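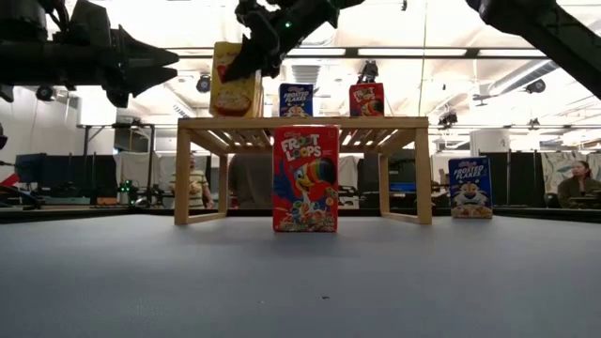
Fig. 1. Shelf task: cereal boxes on and around a wooden rack, robot arms above.

Course notes, unit 6
Gathering demonstrations: what the count hides
Notes by Indira Warrier, revised in April

Last unit we took the data set as given. We had a pile of demonstrations, we trained a policy on it, and we argued about the loss. This unit is about the pile. Most papers give it one paragraph and a number, and the number does a lot of work it hasn't earned.

6.1 What counts as an example

Take the running case in these notes, the Pumberg set, which has 2,935 demonstrations of grocery boxes being moved on and off a rack. That sounds like plenty. Before you believe it, ask what was allowed to differ between one demonstration and the next. In Pumberg, each operator recorded in blocks, and within a block the rack stayed put and the boxes were reset to marks. There were 252 distinct starting layouts. Everything else is repetition with small wobbles in the hand motion.

Repetition has its uses. It shows the learner how much a motion can vary and still be fine. It tells the learner nothing about a layout that was never recorded. If you want to know how a policy will do on new layouts, 252 is the figure to keep in your head, and even that is generous, as many layouts differ by a few inches.

6.2 Look at a start state before you look at a curve

Go back to Fig. 1. Two boxes say Froot Loops, one large and one small. The large one stands on the table in front of the rack and the small one is on top. There are two blue Frosted Flakes boxes as well, one up on the rack and one on the table to the right of it. Now write the instruction that goes with an episode that starts this way. "Pick up the Froot Loops" won't do. "Pick up the red box" won't do either. "Pick up the small Froot Loops box from the rack" works, and you should notice how much it leans on size and place.

Suppose the label file only ever says "Froot Loops." A policy trained on it may still score well if operators nearly always went for the same one. It will have learned their habit. On the test bench that looks exactly like understanding the words, and people have built whole talks on the difference.

The same start state raises a question about vision. The large box hides the middle of the opening under the rack. If the task is to put something under there, a single view from the front can't tell the learner whether the space is free. Adding a second view is the usual answer. I would first check whether the operator had that view too. A person standing at the table can lean over and look. The policy can't lean, so the demonstration contains a choice made on information the learner never gets.

6.3 Who recorded it

Ataberk Sezer went through the Pumberg logs by operator for his term project. Of the 21 people who recorded, 2 had produced more than half the episodes. They were fast and tidy, and they approached almost every box from the same side. When he split the data so that those two were held out for testing, the success figure that had been reported for the random split fell sharply.

A random split puts near twins on both sides of the line. I don't accept it as evidence of anything except that the training code runs. For this course, split by operator or by layout, and say which.

6.4 Throwing episodes away

Every project discards some. The standard line is that "failed demonstrations were removed." Push on that. Who decided, and when? In the Numis set a dropped box meant the episode was deleted on the spot by the person who dropped it. So the set holds no drops and, worse, hardly any recoveries. The policy had never seen a box that was tipped over, and the first time it nudged one it had nothing to go on.

Gerrit Vermeulen disagrees with me here and has asked that his view be in the notes. He thinks recoveries are cheap to add later, once you know which mistakes the policy makes, and that early on you are better off with clean motions. He may be right for short tasks. I have yet to see a group go back and do the adding once the first numbers were out.

Keep the failures, mark them, and decide at training time.

6.5 Background and other leaks

Recording areas are busy places, with people, lights and cloth in view. Some groups screen everything off. Others leave the room as it is and call it diversity. I am doubtful of both. A screened set breaks when the screen goes away. An open room only helps if it changes in ways that have nothing to do with the task. If one operator always records the hard layouts under the evening lights, the lighting becomes a hint. Anitha Suvarna's test is a good one: train a small classifier to guess the task from the background alone, with the table masked out. If it beats chance, find out why before going on.

6.6 For the session

Bring a one-page plan for a set of your own on the shelf task. State what varies, who varies it, how the instruction is worded when two items share a name, and what happens to an episode that goes wrong. Leave out the total number of demonstrations. We will fill it in together at the end, and I expect it to be smaller than you'd like.

Reading: Unnithan's handout on splits; Hendalero report, sections on labeling and on resets. Skip the results table in the second, it uses a random split.

Questions about these notes: Balakrishnan Unnithan, course office | © Course authors | Back to top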